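**Nondisley** is a bench assembly service and training kit for two-armed robots, sold by Clokance. It is built around small woodworking jobs, in which a pair of arms picks up cut strips and blocks of wood and joins them. Customers can buy the kit for their own bench or pay for hours on one run by the company. This article covers the second version, which replaced the first in September.

## Background

The service was set up by Rostam Kazemi and Amnuay Srisuk, who had both worked in furniture making. Their first version used one arm and a clamp fixed to the table. It could place a part but had trouble holding two parts together while a third was fitted, and a second arm was added for that reason.
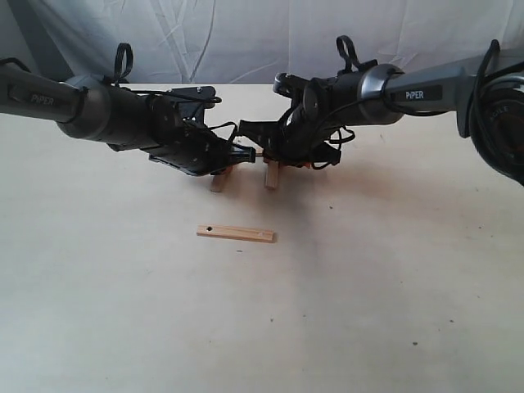 ## Equipment

The bench uses two arms marked PiPER, set on opposite sides of a plain table so that their grippers can meet over the middle. Cables run along the outside of the arms and loop over the wrists. A white cloth hangs behind the table. 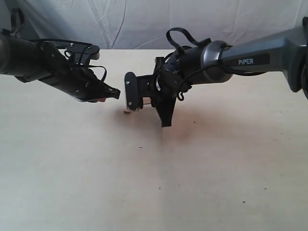 Clokance sells the wooden parts in two boxes. The smaller one, Billow, holds 40 parts and is meant for first trials. The larger, Ezeani, holds 2000 and is bought mostly by teaching workshops. Both contain the same sizes of strip, and the parts can be used again until the holes wear.

## Tasks

The standard job is a small open square, made from two side rails and two crossbars. The rails and crossbars overlap at the corners, so each piece has to be held at the right angle as it is joined.

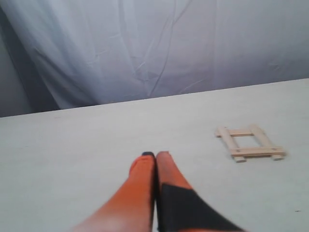

Harder jobs on the list use longer slats and upright blocks. Customers may also send drawings of their own, for up to 41 parts in a single piece of work.

## Hire and support

Hire is sold in blocks of hours, with a recording of each session included. The yearly support plan costs 3000 pounds and covers spare fingers and cables.

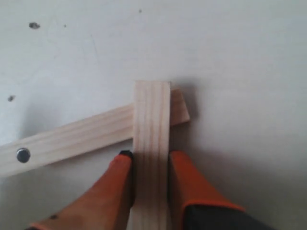

**Can the parts boxes be bought without the arms?**
Both boxes are sold separately, and the drawings for the standard job come with either one.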